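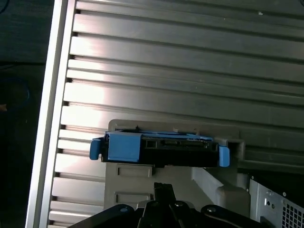 Hard drive in its blue carrier, seated in the gray bracket.

The Stollport repair room has started taking apart the 14 desktop computers donated by Yorath in May. Drives come out first. Each one is logged by serial number, wiped at the Vavedcombe office and tested before it goes back on the shelf. Drives that fail the test are sent for shredding.

Please keep the blue carriers. Replacements are hard to find, and a carrier with a snapped tab is not much use to us. Put loose ones in the bin marked Bosach, next to the scale. Screws go in the jar.

The shelf list now stands at 309 working drives. Requests for the next round close December 5, 2023, with a limit of three per group.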